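扉を塗りかえる冬
古い家の建具と、ゆっくりつきあうために

玄関を入ってすぐの、廊下のつきあたりにある扉が、長いあいだ気になっていました。引っ越してきたときにはもう白とも黄色ともつかない色になっていて、取っ手のまわりだけが人の手の脂でうっすら灰色がかっているのです。雑巾で拭けばそのときは少しましになるのですが、翌週にはまた元どおりに見えてしまう。家具を替えても照明を替えても、廊下に立つたびに目が行くのはその扉で、そのうち壁紙よりも床よりも、扉のことばかり考えるようになりました。

家に手を入れるというと、まず床、それから水まわり、余裕があれば壁、という順番で話が進むことが多いようです。扉はたいてい最後のほうで、見積もりの隅っこに一行だけ書いてあったりします。けれど暮らしのなかで毎日さわるものといえば、やはり扉なのですよね。床は足の裏で、壁はほとんど目だけでつきあっているのに、扉には朝も夜も手をかけています。それなのに扉の塗装のことをきちんと書いたものは意外に少なくて、今回はこの紙面をたっぷりもらって、建具の塗りかえについてあれこれ書いてみることにしました。寒い季節の、家のなかの仕事のお話です。どうぞお茶でもいれて、のんびりおつきあいください。

はじめに、古い扉をよく見るところから

塗りかえを思いたったら、すぐにペンキ売り場へ走りたくなるものですが(わたしもそうでした!)、まずは扉の前に椅子を置いて、しばらく座ってみることをおすすめします。立って眺めるのと座って眺めるのとでは、見えるものがずいぶん違います。下のほうの角が掃除機にぶつけられて丸くなっていたり、鏡板のくぼみに古い塗料がたまって、小さなしずくの形のまま固まっていたり。以前に塗った人の癖のようなものも見えてきます。うちの扉は、上半分がていねいで、下に行くにつれて刷毛の運びが大きくなっていました。夕方になって急いだのかしら、と想像しながら眺めていると、なんだか親しみがわいてくるから不思議です。

見ておきたいのは、塗膜の浮きと、木そのものの傷みと、閉まりぐあいの変化です。塗膜が浮いているところは爪で軽く押すとぺこりとへこみますから、鉛筆で丸く印をつけておきます。木が傷んでいるところは、たいてい水がかかる場所の近くです。洗面所の扉の下端などは、表がきれいでも底がふかふかになっていることがあって、手鏡を床に置いて映してみるとよくわかります。閉まりぐあいのほうは、紙を一枚はさんで扉を閉め、そっと引いてみてください。すっと抜けるところと、きつくて抜けないところがあるはずです。きついところに塗料を重ねれば、もっときつくなります。そこは先に少し削っておかなければなりません。

扉の素性もできれば知っておきたいところです。無垢の木なのか、薄い板を張り合わせたものなのか、表面に木目を刷ったシートが張ってあるのか。シート張りの扉は見た目では案外わからないもので、蝶番のあたりの端をよく見ると、うっすら継ぎ目があったりします。シートの上にそのまま塗ると、乾いたあとで爪がかすっただけでぺろんとむけてしまうことがあります。密着用の下塗り材を使えば塗れないことはないのですが、まずは裏側の目立たない隅で試してからにしましょう。

それから、うんと古い家の場合には、昔の塗料に体によくない成分が混じっていることもあります。わからないまま削って粉にしてしまうのがいちばんいけません。心配なときには塗料店か工務店に相談して、調べてもらってから始めてください。
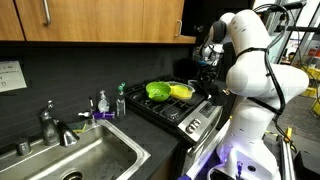 外すか、吊ったまま塗るか

これは塗装好きが集まるとかならず話が長くなる問題で、わたし自身、何度も考えをひっくり返してきました。外して寝かせて塗れば、塗料が垂れません。鏡板のくぼみにも刷毛がよく届きますし、金物もきれいに取れます。ただ、外した扉は思いのほか重くて大きくて、置く場所に困ります。作業台がわりの馬を並べると、居間の半分はもう扉のものです。乾くまで猫も子どもも近づけません。

吊ったまま塗れば場所はいりませんし、扉としてもいちおう使えます。そのかわり、重力とのつきあいが始まります。塗料をたっぷり含ませた刷毛で縦の面を塗ると、しばらくしてから、忘れたころに、つうっと筋が下りてくるのです。塗り終わって手を洗って、やれやれと戻ってきたときに見つける、あの筋のさびしさといったらありません。

わたしがいま落ちついているのは、平らな扉は吊ったまま、くぼみや桟の多い扉は外して、という分け方です。うちで塗りかえたのは4枚で、廊下のつきあたりと寝室は吊ったまま、洗面所と納戸は外して塗りました。外すときには、蝶番の軸を下から順に抜いていきます。上を先に抜いてしまうと、扉が手前にかしいできて、ひやりとします。どの扉がどの枠のものだったか、上と下はどちらか、裏の木口に鉛筆で書いておくことも忘れずに。見ればわかると思っていても、塗ってしまうとみんな同じ顔になってしまうのです。

取っ手や錠の金具は、面倒でも外すほうが仕上がりがずっときれいです。ねじは小皿に入れて、扉ごとに分けておきます。わたしは卵の空き容器を使っていて、これがなかなか具合がいい。くぼみにねじを入れて、ふたに部屋の名前を書いておけば、次の週まで持ちこしても迷いません。

洗って、埋めて、削る

塗装の仕上がりは下ごしらえで決まると、どの本にも書いてあります。読むたびに、はいはい、と思って先を急いでしまうのですが、やってみるとほんとうにそうなので困ります。

最初は洗うことから。台所用の中性洗剤を薄めたぬるま湯で、上から下へ拭いていきます。取っ手のまわりと、台所に近い扉は油がのっていますから、いちど拭いただけでは足りません。手のひらでなでてみて、きゅっと音がするくらいになれば十分です。そのあと洗剤が残らないように、きれいな水でしぼった布で拭きあげて、半日ほど乾かします。急いで次へ進むと、木のすきまに残った水気があとから塗膜をふくらませてしまいます。

乾いたら、へこみや欠けを埋めます。木工用のパテにもいろいろあって、粉を水で練るもの、チューブから出してすぐ使えるもの、硬化剤を混ぜるものと、それぞれに得意なことが違います。浅い傷にはチューブのもので間に合いますが、角の欠けのように力がかかるところには、硬化剤を混ぜる種類が頼りになります。今回は「パルター(Pulter)」という名前の練りパテを使ってみました。のびがよくて、へらを寝かせて引くと薄くすうっと広がってくれます。ただし固まるのも早いので、欲ばってたくさん練ると、使いきる前に皿の上で石になります。わたしは最初の日に、豆粒ほどの欠けのためにおにぎりくらい練ってしまいました。

パテは乾くと少しやせるので、ちょっと盛りぎみにしておいて、あとで平らに削ります。ここで出番となるのが紙やすりです。古い塗膜にざらつきをつけて、パテの段をならすだけでしたら、はじめは100番、そのあと目の細かいものへ、という順番で進めれば困ることはないと思います。当て木に巻いて、木目の方向に、力を入れすぎずに。鏡板の縁のような曲がったところは、食器洗いのスポンジに紙やすりを巻くと、形にそってくれます。削ると粉が出ますから、マスクと、窓を細く開けること。床には古いシーツを敷きましょう。ビニールのシートはすべりますし、粉がいつまでも舞って、足の裏について家じゅうを旅してしまいます。

削り終わったら掃除機で吸って、固くしぼった布で拭いて、もういちど座って眺めます。横から懐中電灯を当てると、昼間の光では見えなかった段や筋が影になって浮かんできます。見つけすぎて嫌になる日もあるので、疲れているときにはあまりやらないほうがいいかもしれません。

色のこと

さて、お待ちかねの色です。扉の色を選ぶのは、壁の色を選ぶよりも気楽で、それでいてなかなか難しいものです。面積が小さいから冒険しやすいけれど、枠や巾木や床とかならず隣りあうので、そこだけで決めるわけにもいきません。

いちばん失敗が少ないのは、枠と同じ色にして、壁よりほんの少しだけ濃くすることだと思います。白い壁なら、温かみのある灰色や、生成りに近い白。扉がふっと引っこんで、部屋が静かになります。反対に、壁と枠をそろえて扉だけに色をつけると、廊下に絵をかけたような楽しさが出ます。深い緑、煉瓦のような赤、日が暮れてすぐの空の青。どれも小さな見本帳ではおとなしく見えるのに、扉一枚分の大きさになると急に大きな声でしゃべりはじめるので、かならず試し塗りをしてください。

試し塗りは、扉にじかに塗るよりも、大きめの厚紙に塗って立てかけるほうが便利です。朝の光のところ、昼の廊下、夜の電灯の下と、場所を変えて見られますし、気に入らなければ裏返してしまえばいいのですから。わたしは1月のあいだずっと、廊下のつきあたりに厚紙を立てかけて暮らしていました。はじめは気に入っていた青が、曇りの日が続くうちにどうにも寒々しくなってきて、途中で加えた灰緑に気持ちが移っていったのです。あわてて塗らなくてよかったと、いまも廊下を通るたびに思います。

その灰緑は、塗料店の「ゲンデル(Gendell)」で調色してもらったものです。駅からは少し歩きますが、棚の下のほうまで缶がぎっしり並んでいて、床板のきれはしや古い巾木を持っていくと、隣に置いて色を合わせてくれます。電灯の色まで聞かれたのには感心しました。夜に見る時間が長い場所なら、電灯の下で選ぶほうがいいのだそうです。たしかに、勤めに出ている人にとっての廊下は、ほとんど夜の場所ですものね。

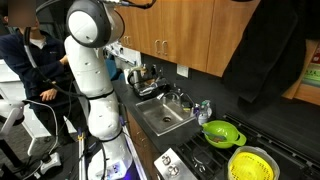
つやの選び方についても少し。つやのある塗料は丈夫で、手あかが拭きとりやすく、下地のでこぼこをよく見せてしまいます。つや消しはでこぼこを隠してくれるかわりに、手あかがつきやすく、こすると、そこだけてかてか光ってきます。扉のようによくさわるところには、その中間の、半つやとか三分つやと呼ばれるものが扱いやすいようです。うちは三分つやにしました。夕方の斜めの光が当たったときに、木のやわらかな起伏がほんのり見えるくらいで、とても気に入っています。

水性と油性では、室内ならまず水性でよいのではないでしょうか。においが穏やかで、刷毛も水で洗えて、最近のものは塗膜もずいぶん固くなります。油性のとろりとした平滑さにはやはり独特の美しさがあって、古い洋館の扉などを見ると心が揺れるのですけれど、冬の閉めきった家のなかでは、においが何日も残ってこたえます。

刷毛の話をさせてください

道具のなかで、何かひとつだけ奮発するなら刷毛だと思います。塗料店で3,000円の刷毛を見たときには、さすがに手が引っこみました。使い捨てのものが何本も買える値段です。けれど思いきって買って、最初のひと塗りをしたときの感触は忘れられません。毛先がふわりと開いて、塗料が途切れずに出てきて、すっと離すと、そこで静かに止まる。安い刷毛では毛が抜けて、抜けた毛をピンセットで拾っているうちに塗料が乾きはじめて、直したところがかえって目立って、ということのくり返しだったのです。

わたしの刷毛は「ドルネック(Dorneck)」の斜め刷毛で、先が斜めに切りそろえてあります。柄は少し長めで、鉛筆のように持つと、鏡板の縁や蝶番のきわも怖くありません。よい刷毛は手入れをすれば何年も使えます。使い終わったらすぐに、根元まで指でほぐしながらぬるま湯で洗い、軽く振って水を切り、毛先をととのえて、紙にくるんで吊るしておきます。コップに立てて水につけたまま一晩、というのは、毛先が曲がってしまうのでどうかおやめくださいね。休憩のあいだだけなら、ラップでぴったり包んでおけば大丈夫です。

広い面には小さなローラーも役に立ちます。毛足の短いものや、スポンジのものを選ぶと、ゆず肌のようなぶつぶつが出にくくなります。ローラーでさっと広げて、乾かないうちに刷毛で縦に軽くなでておくと、いかにもペンキ屋さんが塗ったような、落ちついた表情になります。

塗る順番と、待つ時間

くぼみのある扉は、奥まったところから手前へ、という順で塗ります。まず鏡板とその縁、つぎに真ん中の縦の桟、それから横の桟、おしまいに両脇の縦の框(かまち)。木の組み方に逆らわずに塗っていくと、刷毛目の継ぎ目がちょうど部材の継ぎ目に重なって、自然に見えます。平らな扉なら、上から下へ、前に塗ったところの端が濡れているうちに次を重ねていきます。途中で電話が鳴っても、どうか出ないでください。戻ってきたときには端が乾いていて、そこに帯のような跡が残ってしまうのです。

塗料は、刷毛の毛の三分の一くらいまで含ませて、容器の内側で軽くしごいてから使います。缶から直接とるよりも、小さな容器に分けたほうが、残りの塗料にごみが入りません。厚く塗れば早くすむような気がするのですが、厚いところは表だけ先に乾いて、中がいつまでもぐにゃぐにゃしています。透けて見えてちょっと心配、というくらいの薄さで止めておくのがちょうどよくて、あとは重ねれば埋まっていきます。

下塗りをして、乾いたら細かい紙やすりをほんの軽くかけて、粉を拭いて、それから上塗りです。上塗りはふつう2回で足りますが、濃い色から淡い色に替えるときや、赤や黄色のように透けやすい色のときは、もう少し重ねることになるかもしれません。あいだの時間は缶に書いてあるとおりに。冬は書いてあるより長めに見ておくと安心です。部屋が冷えていると、さわって乾いているようでも、中はまだやわらかいことがあります。暖房の風をじかに当てると今度は表面が急に乾いて、ほこりまで連れてきますから、部屋全体をゆるく暖めておくのがよいようです。

待つ時間に何をするか、というのも塗装の楽しみのひとつです。わたしは煮込みをつくります。火にかけておいて、ときどき鍋をのぞき、ときどき扉をのぞく。どちらもさわりたくなるのをがまんするところがよく似ています。台所の湯気が塗りたての扉のほうへ行かないように、換気扇だけは回しておきましょう。

枠と、戸当たりと、見落としがちなところ

扉ばかりに気をとられていると、塗り終わってから枠の古さに驚くことになります。枠も一緒に塗るつもりで、はじめから塗料を用意しておいてください。同じ色名で注文しても、日を分けて調色すると、ほんのわずかに色が違って見えることがあります。

境目の塗り分けも悩ましいところです。扉の表と裏で色を変えるとき、側面はどちらの色にするか。開けたときにその部屋から見える側面を、その部屋の色にする、というのが昔からの考え方です。紙に小さな平面図を描いて、開いた扉を線で書きこんでみるとわかりやすくなります。頭のなかだけで考えていると、途中でかならず表と裏がこんがらがってきます。

扉の上端と下端は、人の目には入りませんが、木にとっては水気の出入りする大事な口です。洗面所や浴室の近くの扉なら、ここにも薄く塗っておくと、梅雨のころの膨らみがだいぶやわらぎます。うちの納戸の扉は以前から梅雨になると閉まらなくなっていたので、今回は下端を少し削って、底まで塗りました。結果がわかるのは、雨の季節が来てからになります。

塗り終わった扉を閉めるときには、ぜひ気長に。乾いたと思って閉めておくと、枠の戸当たりと扉がくっついて、翌朝ぺりっと音がします。せっかくの塗膜が細長くはがれて、それはもう悲しいものです。しばらくは少し開けておくか、夜だけはどうしても閉めたいのであれば、戸当たりのところどころに薄い紙をはさんでおきます。

金物を戻す日

塗膜が落ちついたら、外しておいた金物を戻します。この日がわたしはいちばん好きです。古い真鍮の取っ手は、塗料がこびりついているようならお湯につけて、やわらかくしてから竹串でこそげ落とします。ぴかぴかに磨くか、そのままの鈍い色を残すかは、お好みで。わたしは手のあたるところだけ布でから拭きして、根元の黒ずみは残しました。新しい色の上に戻すと、古い金物がぐっとよく見えてきて、買い替えなくてよかったと思います。

もし新しくするのでしたら、ねじ穴の間隔をかならず測ってから選びましょう。古い穴を埋めてあけなおすのは、できないことではないのですが、塗ったばかりの扉にドリルを当てるのは心臓によくありません。取っ手の見本なら、「ネガシュ(Negash)」という小さな金物店が、陶器や木の握り玉まで置いていて楽しいところです。目で見るのと握るのとではずいぶん印象が違って、見た目はそっけないのに、手のひらにすっぽりおさまるものがあったりします。わたしは納戸の扉のために、つるりとした木の握り玉をひとつ買って帰りました。

蝶番には、戻す前に油をほんの一滴。多くさすと、塗りたての枠に茶色い筋が下りてきます。ねじがゆるくて効かなくなっていたら、つまようじに木工用の接着剤をつけて穴に差しこみ、乾いたら面で切りそろえて、そこにねじをもみこみます。昔ながらのやり方ですけれど、よく効きます。

暮らしながら塗るということ

住みながらの塗装は、どうしたって少しずつになります。一枚塗っては休み、次の休みにまた一枚。片方だけが新しい色になった廊下で、何週間も暮らすことになります。はじめはそれが落ちつかなくて、早く全部そろえてしまいたいと思っていたのですが、だんだん気にならなくなりました。新しい扉と古い扉を見くらべながら歩くのも、その時期にしかできないことです。

職人さんに頼むか自分で塗るかで迷っている方もいらっしゃるでしょう。枠ごとの歪みや、木が芯まで傷んでいる場合は、迷わず頼んだほうがいいと思います。見積もりをもらうときには、金物を外すかどうか、下塗りが含まれているか、側面と上下の端まで塗ってくれるかを、聞いておくと話が早いです。自分で塗るのなら、いちばん目立たない扉から始めてください。うちの納戸の扉の裏には、へたな時代の刷毛目が堂々と残っていて、季節の布団を出し入れするたびに目に入ります。

残った塗料は、小さな瓶に移して口まで満たし、色の名前と塗った場所を書いたラベルを貼っておきます。引っ越しの荷物がぶつかったり、子どもの三輪車がぶつかったりして、どうしたって傷はつきますから、そのときに細い筆でちょんと直せるのはありがたいものです。瓶は凍らないところに置いてください。うちでは靴箱のいちばん上の段に、灰緑と生成りの瓶が並んでいます。

廊下のつきあたりの扉は、塗り終わってからも、しばらくは少し開けたままにしておきました。朝、寝室から出てくると、そのすきまから居間の光が細くさしていて、灰緑がそこだけ明るい若草のような色になります。次は階段の手すりをどうしようかと、いまは踊り場に厚紙を立てかけているところです。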